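Cups, and fewer of them

7/14/24

I started on the kitchen cupboards in April and I have only now got to the one above the kettle, where the cups live. It had been annoying me for a long time. You had to take four things out to reach the one you wanted, and then they never went back the same way.

I took everything out and put it on the bench. There were 18 cups and mugs, for a household of two. I drink from the same one every day and Saskia has hers, so most of the rest come down when we have people over or when the dishwasher is full.

Some were easy. The chipped ones went in the bin. Two travel mugs with no lids went too, along with a white Netico mug from a job I left years ago. A few decent ones have gone in a box for the op shop, wrapped in the free local paper. Corey asked for the big blue soup mug, so that is on the hall table until he comes by.

The yellow mug stays. I bought it at the market in Namdale and it is a good plain shape, with a wide handle you can get your fingers through properly. No slogan on it, no picture. The matte finish does pick up tea marks on the inside, but bicarb and a damp cloth sorts that out.

The glass cup was harder to decide on. It has a foot on it and a handle, and it takes up more shelf than it should because you can't stack anything on top. Saskia likes it for hot chocolate. I would have let it go, but it's in the cupboard with the rest and I have stopped arguing.

While the shelf was empty I wiped it down and put in new liner. The old liner had gone sticky at the back corner – I think a bottle of vanilla tipped over in there at some point. I cut the new piece a bit short, so there is a strip of bare shelf along the front edge. It will do.

I dried everything by hand with one of the beige towels. They shed a bit for the first few washes but they are fine now. A black tabletop is no friend to anyone drying dishes, by the way. Every speck shows, and so does every scratch.

Next is the drawer with the plastic containers. I have been putting that one off, and if anyone has a way of keeping lids with their bases I would like to hear it. 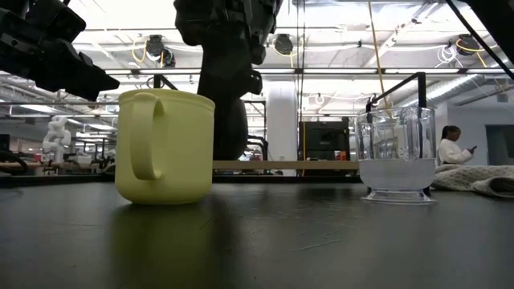 The yellow mug and the footed glass cup, both staying, with the towel.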